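Atelier : le tri des processeurs avance

Depuis janvier, l'atelier de reconditionnement de Brasdale reprend son stock de processeurs, qui dormait dans des cartons depuis le déménagement. Il y en avait 2114 au dernier inventaire, toutes générations confondues, rangés par vagues d'arrivage et donc dans un ordre que plus personne ne savait lire. Une partie venait des postes retirés du site de Brullside, le reste de dons d'entreprises et de quelques lots achetés à la palette.

À ce jour, 1096 puces ont été contrôlées et enregistrées. Ward Van Loon, qui tient le registre, a choisi de commencer par les modèles les plus demandés pour les ordinateurs remis aux écoles. Les autres attendent dans l'armoire grise du fond, étagères 2 à 5. Merci de ne pas y piocher sans le noter sur la feuille collée à la porte.

Le contrôle se fait en trois temps. On regarde d'abord le dessous de la puce à la loupe : contacts rayés, traces de pâte thermique, coin ébréché. On nettoie ensuite le dessus avec une lingette sans peluches et un peu d'alcool isopropylique, en évitant de frotter sur les bords. La puce passe enfin sur une carte mère d'essai, le temps d'un démarrage et d'un test mémoire. Celles qui échouent deux fois partent au recyclage - pas de troisième essai, on y a déjà perdu assez d'après-midi.

Entre deux étapes, les processeurs se posent sur les plaques à alvéoles et plus sur les tapis de mousse. Les tapis retenaient la poussière, et il fallait pincer les puces de biais pour les reprendre. Avec les alvéoles, chaque pièce a sa place et on voit tout de suite ce qui reste à faire.

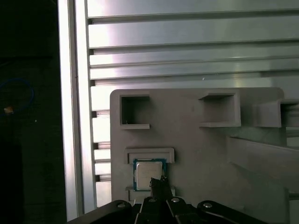 Un processeur dans son alvéole, sur une plaque gris clair.

Quelques consignes pour ceux qui prennent un créneau au tri. Une seule puce par alvéole, face métallique vers le haut. On la tient par les bords, jamais par le dessous. Si le marquage est difficile à lire, inclinez la lampe avant de gratter quoi que ce soit, et si cela ne suffit pas, mettez la pièce de côté avec une étiquette jaune. Assunta Longo passe les étiquettes jaunes en revue chaque fin de matinée. Le bracelet antistatique reste obligatoire, y compris pour déplacer une seule pièce d'une plaque à l'autre.

Les puces validées vont dans les boîtes Tomoana, celles à couvercle transparent, avec le modèle et le numéro de lot écrits sur le petit côté. Pas de feutre sur le couvercle, il ne s'efface plus. Il reste 13 boîtes vides sous l'établi et une commande est en cours.

Côté résultats, 86 processeurs ont été écartés jusqu'ici, surtout pour des contacts abîmés. La plupart viennent d'un même lot, livré en vrac dans un sac. Nous avons écrit au fournisseur, sans réponse pour le moment. À l'avenir, les lots de ce type seront refusés à la réception.

Un premier envoi partira vers l'antenne de Trundholm dès que les cartes mères correspondantes seront prêtes. Il manque encore des ventirads pour compléter les machines - si vous en avez chez vous, même sans vis de fixation, déposez-les à l'accueil dans le bac prévu.

Les créneaux de tri ont lieu le matin, de 9 h à midi. Inscriptions auprès de Ward ou directement sur le planning affiché à l'entrée de l'atelier.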